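Koliretti Countertop Arm Kit
Sampaio Shared Workshop - Equipment Pages

The Koliretti kit is a single-arm assembly intended for members who build and program small manipulators at home or at a workshop bench. It is supplied by Braltine as a set of parts, with the wrist bracket and finger plates left to the builder. The workshop holds one complete kit for loan and a second for spares.

Contents of the loan case
Arm and base column
Wrist camera with mounting screws
Two blank finger plates
Kadby power supply and stop button
Cable clips, bag of 50
Printed assembly guide

Conditions of use
The arm may be borrowed for 19 days. A refundable deposit of $50 is due at collection. Members must complete the bench safety session before their first loan. The base is to be fixed or weighted before power is applied, and the stop button must remain within reach of the operator at all times. The clear reach to allow on every side is 800 mm - this includes wall cabinets and shelves.

Finger plates are cut by the borrower and may be kept. All other parts are checked against the case list on return, and missing items are charged at cost.

Loan requests and technical questions should be addressed to Conceição Abreu, Equipment Desk. The next safety sessions are scheduled for February. 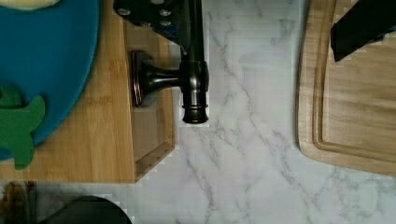
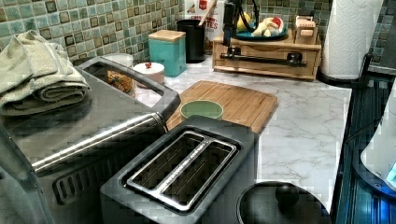
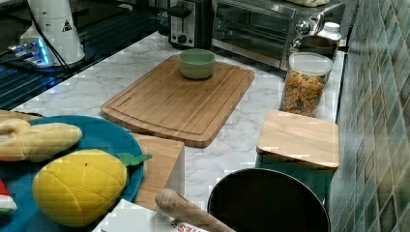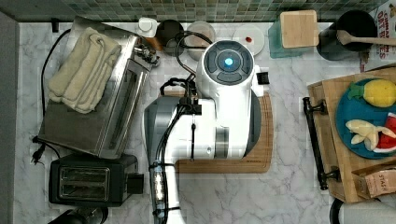

Kitchen counter build. First picture: view from the wrist camera. Last picture: the arm from overhead.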